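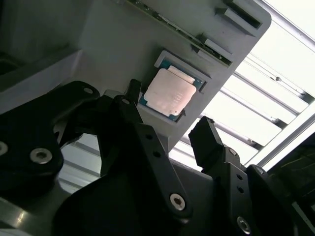 Venar opens second computer reuse center in Bavport and extends the Sernon program to small businesses

Bavport, 16 May 2026

Venar, the company for repair and reuse of office computers, announces the opening of its second reuse center in Bavport. The new center will work together with the existing one in Cáceres, where the company started its activity and where its main office stays. At the same time, the Sernon program, until now reserved for schools and private households, will be open also to small businesses.

With the Sernon program, organizations that replace their desktop computers and laptops can hand over the old ones to Venar. The company erases the data, tests the computers, repairs those that are worth repairing and sells them again at a fixed price with a warranty. When a computer cannot be repaired, its usable parts are taken out and kept in stock for other repairs. The remaining material goes to a licensed recycler.

In the last business year, Venar received 3658 computers through the program. Of these, 2887 were returned to use as complete computers. The others were used for parts or were recycled.

"Many offices change their computers after a fixed number of years, also when the computers are still good," says Eetu Koskela, managing director of Venar. "For a family that needs to write letters, pay bills and do homework, such a computer is enough for a long time. Our job is to bring it there in a condition that we can guarantee."

A shorter way for customers in the north

Until today all computers had to travel to Cáceres, also those which were collected near Bavport and sold again near Bavport. This made the transport expensive and the waiting time long, especially in the weeks before the start of the school year. From now on, computers collected in the northern region are tested and repaired in Bavport and go directly from there to the customer.

The Bavport center is located in the former printing house on Harbor Road. The building has been empty for several years. Venar has renewed the electrical installation and the windows, and has kept the old freight elevator, which was inspected and approved for daily use. On the ground floor there is the reception of goods and a small shop. The workshop and the parts storage are on the upper floor, together with a training room.

The new center gives work to 34 people. Most of them live in Bavport or in the villages nearby. Part of the team was trained in Cáceres during the winter, and two experienced technicians from there have moved to Bavport to lead the workshop in its first year.

New conditions for small businesses

Small businesses with up to ten workplaces can now buy computers from the Sernon program under the same price list as households. They receive an invoice with all details needed for their accounting, and they can choose between delivery and pickup in the shop. For an extra fee, Venar also installs the computers on site and moves the data from the old ones.

The warranty is 24 months for desktop computers and 12 months for laptops. Laptop batteries are covered for six months. If a repair under warranty takes longer than five working days, the customer receives a replacement computer for this time without charge.

Businesses that wish to give their old computers to the program can do so also when they don't buy anything. Collection is free of charge starting from five computers. Smaller quantities can be brought to the reception in Bavport or Cáceres during opening hours. Every owner receives a written certificate of data deletion, listing the serial number of each storage drive. Drives that cannot be erased in a reliable way are destroyed.

"We were asked by hairdressers, by bakeries and by one very patient notary when they may finally order from us," says Koskela. "We didn't want to say yes before we had enough space and enough people. Now we have both, and I am very glad that we can answer them."

Parts for older computers

Together with the opening, Venar makes its stock of used parts available to the public for the first time. The list contains 3565 tested parts, among them processors, memory modules, power supplies and laptop keyboards. It can be seen in both shops and on the company website, and is updated every evening. Each part is sold with a three-month warranty and can be returned within 14 days if it doesn't fit. The staff in the shop will help customers to find out which part they need, but it is recommended to bring the model number of the computer.

Open house in July

In July the Bavport center invites residents and businesses to an open house. Visitors can see the workshop, ask questions to the technicians and have one computer per household checked free of charge. The exact day and the program will be published on the website in June. Registration isn't necessary, except for school groups, which are asked to contact the center by email beforehand.

The shop in Bavport is open on weekdays from 9 a.m. to 6 p.m. Goods are received until 4 p.m. Parking for loading and unloading is possible in the yard, with entrance from the side street.

About Venar

Venar repairs and sells used computers for schools, households and small businesses. The company has its main office in Cáceres and a second center in Bavport. Sernon is the name of its collection and resale program.

Press contact

Venar, Press Office, Cáceres
Interviews with Eetu Koskela in English or Spanish are possible on request.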